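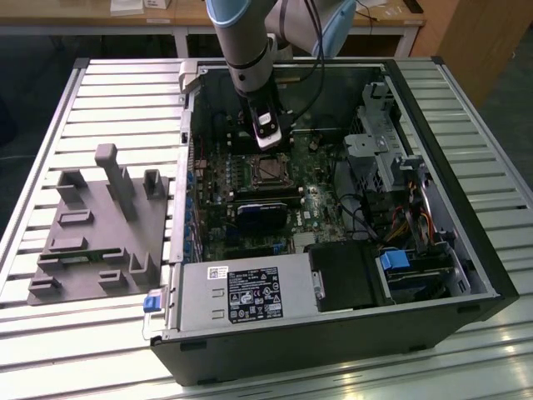
Tuesday, so it must be memory day again. I promised a proper update on the PC job back in May and then went quiet, sorry about that. We've been busy, mostly with getting things wrong, and I've finally got a cup of tea and an hour to myself.

For anyone new: I spend my working week at Turnus teaching a robot arm to take old desktop computers apart and put bits back in. I don't write much code for it. I show it. There are two ways of doing that and people here have strong feelings about which is best, so naturally I'm going to give you mine.

The first way is to get hold of the arm and push it. You put it in the floppy mode, grab it near the wrist and walk it through the job like you're teaching a toddler to use a spoon. I love this! You can feel when something catches. The trouble is that your own hands and elbows are in the way the whole time, and inside a PC case there's not much room to begin with – on one side you've got the drive cage, on the other the expansion slots, and the cables lie exactly where you'd like to come down.

The second way is remote control. I sit with a hand controller and the arm copies me, with a bit of scaling so that a big clumsy movement of mine turns into a small one of its. It took me most of a fortnight to stop flinching. I kept leaning sideways to see round the gripper, as if that would help, and Maeve Brophy has a video of me doing it that I'm told will be shown at Christmas.

Where I've ended up is using both. I push the arm by hand for the long reach down to the board, then switch to the controller for the last little bit over the processor socket and the memory slots. The join between the two used to come out jerky, with a nasty little hop in the recording, and Deirdre Ó Néill fixed that by making the controller wait until I've held still for a moment. Very simple, very annoying for the first day, and now I don't notice it.

We're at 144 good demonstrations as of this morning. Deirdre would like 400 before she trains anything serious. There was talk of 4000 at one meeting and I had to go and stand outside.

The grey printed plate beside the case is on its 6th version, by the way. It holds the parts so they sit in the same place each time, and I've gone off the idea of moving it halfway through a batch. I did that once, forgot to write it down, and we threw out an afternoon's work.

Other things I've learned, in no order. Go slower than feels natural on the way down, and don't stop dead over the socket while you have a think, or it learns the thinking as well. Blue release tabs are lovely to aim at. Dark plastic on dark metal is horrible. If a go feels bad, bin it there and then, don't save it "just in case".

Next up is the Pritatbridge visit, where they want to see someone who's never touched the controller have a go. I've suggested Maeve's mum. More when I've got it – 2020-06-23, and the kettle's on again.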